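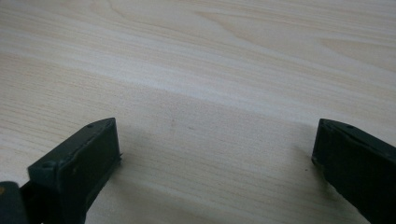

Clisholm Woodwork List
Home | Archives | Threads | Subscribe | Log in
Search this list... Go

Re: Pale tabletops, grain direction and finish
From: Khurram Satti
To: woodwork list

Roya Abbasi wrote:
> I have a light table with straight grain over most of the
> surface and a set of long ovals and arcs toward one side. Under
> the window it shows a whitish band. Is the band a finish fault,
> and can I tell from the ovals whether the top is solid or
> veneered? I would like to sand it before September.
>
> Roya

Roya,

The ovals are the cathedral figure you get from flat-sawn stock. They do not settle the question. Solid boards show it, sliced veneer shows it, and printed laminate copies it.

Look at the end of the top instead. On a solid board the lines on the face carry over the edge and become end grain. On veneer there is usually a lipping, and the face stops at a thin line. If the edge is banded all the way round, check the underside for a repeat of the same figure. A repeat at a fixed interval means a print, and you should not sand it at all.

As for the band, move a lamp before you do anything else. Reflected light travels with the lamp. A bloom or a worn patch stays where it is. Pale tops with a satin coat reflect enough to wash out the grain, and the shaded part then looks gray by comparison. I had one at the Vullolport shop that a customer wanted stripped for this reason, and the coat was sound.

If it is veneer and the mark does stay put, clean with a barely damp cloth, let it dry overnight, and look again. Do not start with 100 grit. I would go no coarser than 240 by hand, with the grain, and stop after 2 passes to check the color. A sanded-through spot on a pale face can't be hidden.

Soudabeh Parsa posted a longer note on lippings, message 446 in the archive. Her section on curved edges is the useful part – skip the glue table, it was corrected later.

What is the thickness at the edge?

Khurram

Previous message | Next message | Thread index

This site uses cookies to keep you logged in. Accept | Settings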